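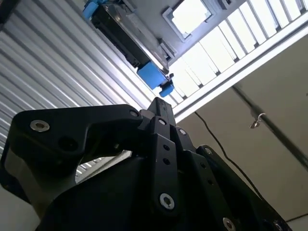 Taking apart an old desktop computer goes better if you sort out the room before you touch the case. Pick a spot with a hard floor, since small screws vanish in carpet, and a table you can stand at. A garage or shed is fine in mild weather. Mine has a ribbed metal wall, and light ribs like those throw a useful amount of light back onto the bench. Shut down the computer, switch it off at the back and unplug every cable. Hold the power button in for 3 seconds after that.

Lay the tower on its side with the removable panel facing up. On most office models the panel comes off with a latch or two thumbscrews. Blow the dust out before going further, preferably outdoors.
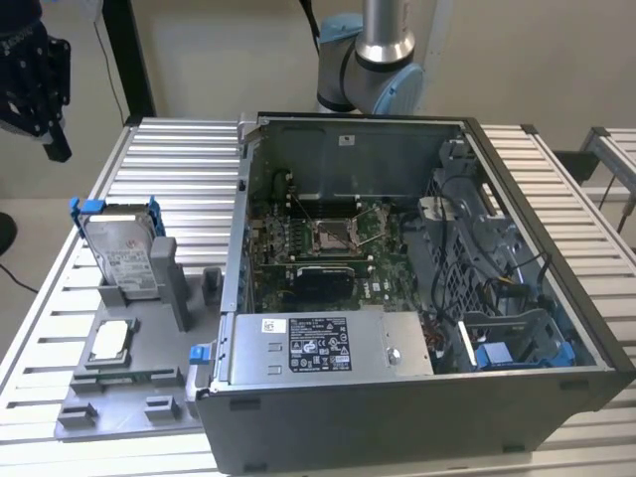
Reading time: 2 minutes

Give every part you take out a place of its own. Stand the hard drive up, lay the memory flat or in a slot, and keep the processor with its metal lid facing up and nothing on top of it. Leave any plastic rails clipped to the drive, as you will need them when it goes back in. Colored plastic, often blue, usually marks a piece meant to be moved by hand.

Screws go in a tray with 12 compartments. I use one from Foltlow, but an ice cube tray does the same job.
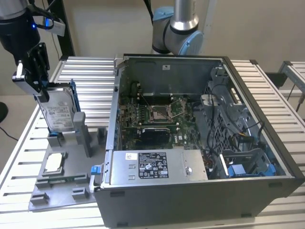 Take a phone picture of the cables before pulling any plug. Grip the plug, never the wires. Leave the power supply closed, even if it rattles, and replace it whole. Once the processor is out, keep fingers and cloths away from the socket, where a bent pin can ruin the board. Allow roughly 12 minutes for the cleaning itself, with a soft dry brush.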